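Suivi des demandes – Équipements et automatisation
Dossier n° 109
Objet : Préhenseurs de rechange et budget d'équipement du poste de débarrassage de plateaux
Demandeur : Nélida Lagos, service Restauration et essais
Traitement : Ekow Antwi, cellule Achats techniques
Priorité : normale
État : en attente de validation budgétaire

Description initiale de la demande

Le service Restauration et essais sollicite l'ouverture d'une ligne budgétaire pour le poste de débarrassage automatisé du site de Tremberg. Les doigts de préhension actuellement montés sont arrivés au terme de la durée d'emploi prévue par le plan de maintenance, et le stock ne comprend plus aucune paire de rechange. Le service souhaite également que soit examinée l'acquisition d'un second bras, dont la mise en service interviendrait au prochain exercice.

La demande porte sur les éléments suivants :
Doigts de préhension à surface texturée, 3 paires
Bras manipulateur complet avec contrôleur, 1 unité
Contrat d'entretien, durée de 2 ans
Vaisselle d'essai en plastique, lot de 50 pièces

Réponse de la cellule Achats techniques

La demande est recevable sur le fond. Elle ne peut toutefois être instruite en l'état, pour les motifs suivants.

Le bras manipulateur relève des dépenses d'investissement, tandis que les doigts de préhension et la vaisselle d'essai relèvent du fonctionnement. Les deux natures de dépense doivent faire l'objet de fiches distinctes. Le contrat d'entretien sera rattaché à la fiche du bras.

Le devis transmis par la société Trolden ne mentionne ni le délai de livraison ni les conditions de reprise du matériel. Une version complétée est nécessaire. Il est par ailleurs rappelé qu'une mise en concurrence est obligatoire pour tout équipement inscrit en investissement ; la société Dronovia, déjà référencée, peut être consultée.

Complément du demandeur

Les deux fiches ont été établies et déposées dans l'espace partagé. Le devis de Trolden a été corrigé. Dronovia a remis une offre pour le bras seul, sans entretien. Le fabricant Kütt, consulté pour les doigts de préhension, propose une fixation compatible avec le poignet existant, ce qui éviterait l'achat d'un adaptateur.

Le service attire l'attention de la cellule sur un point technique. Les essais de compatibilité menés avec le modèle lisse proposé en variante par Trolden n'ont pas été concluants : les gobelets glissaient lors de la prise par le bord. Le maintien d'une surface texturée est donc demandé comme exigence ferme, et non comme option.

Question de la cellule Achats techniques

Veuillez préciser la composition du lot de vaisselle et justifier le recours à des pièces de formes différentes. Un lot homogène présenterait un coût unitaire inférieur. Veuillez joindre une vue du poste à l'appui.

Réponse du demandeur 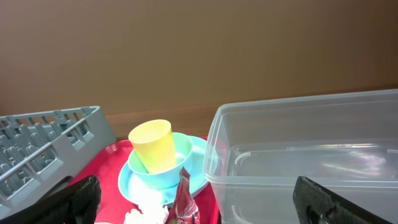
Le lot de vaisselle conditionne directement le choix du bras et doit, à ce titre, être arrêté avant la signature de toute commande. Les candidats seront évalués sur une même séquence, du tri des déchets au rangement dans l'égouttoir. Un lot homogène ne permettrait pas de vérifier la prise de pièces emboîtées, telles que le gobelet jaune incliné dans son bol, lui-même posé sur une assiette. Les emballages froissés et les serviettes en papier sont fournis par le service et n'entrent pas dans le chiffrage. Il en va de même des bacs transparents, déjà inscrits à l'inventaire.

Le service accepte en revanche de limiter le lot aux assiettes, bols et gobelets, à l'exclusion des couverts.

Décision provisoire

La fiche de fonctionnement est validée : les doigts de préhension seront commandés auprès de Kütt, avec surface texturée, et le lot de vaisselle est accepté dans sa composition réduite.

La fiche d'investissement demeure en attente. Dronovia est invitée à compléter son offre par une proposition d'entretien de même durée que celle de Trolden, afin que les deux offres puissent être comparées à périmètre égal. Les pièces devront parvenir à la cellule avant le 21 décembre. Passé ce délai, l'acquisition du bras sera reportée à la programmation suivante, sans incidence sur la commande des doigts.

Prochaine action : Nélida Lagos, relance de Dronovia et dépôt de l'offre complétée.
Suivi : Ekow Antwi.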